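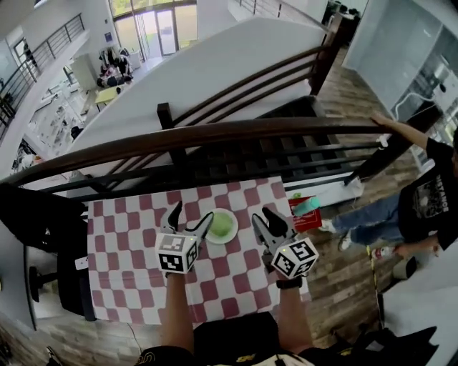 Toàn Châu wants it on record that a landing is for walking across, and that anyone who puts a table on one deserves whatever happens to their soup.

Noted. The table is staying. Welcome to the gallery for the upstairs corner at Naltton, which began in May as a spot to put things down for a minute and has since become the best place to eat in the building. The competition is a windowsill.

The cloth: Red and white checks, the international signal for lunch. It came from Bunano in a pack of 2, and the other one went straight into a drawer as the good one. I don't expect to see it again in my lifetime. The pattern hides tomato beautifully and does nothing at all for coffee.

The plate: White, plain, one at a time. We did try a full setting for two up here, with side plates and a jug, and it was like playing chess on a stamp. What goes on the plate is up to whoever gets to it first. Green is popular this month.

The handrail: Dark brown wood, with black metal bars running along underneath. It is older than the rest of us put together and much better looking. I rubbed it down with Rind oil over 6 evenings and got a great many remarks from people going past on their way to the stairs, along with one offer of help, which was withdrawn when I said yes.

The stairs: Down they go, past the curved white wall and toward the big glass door. Morning is the time to sit up here - the light comes in from the garden side and you can watch people arrive and decide whether to look busy. Everything you forgot to bring up is in the kitchen, at the bottom. Salt, mostly.

The chair: Black, office type, on loan from a desk that has stopped asking. We looked at a proper bistro chair from Trilari at 400 and then looked at the one we already had, and it went up and down, so that was that.

The floor: Wood pattern, wipes clean, keeps no secrets about crumbs. The broom lives downstairs with the salt.

More pictures when the second tablecloth is released from its drawer.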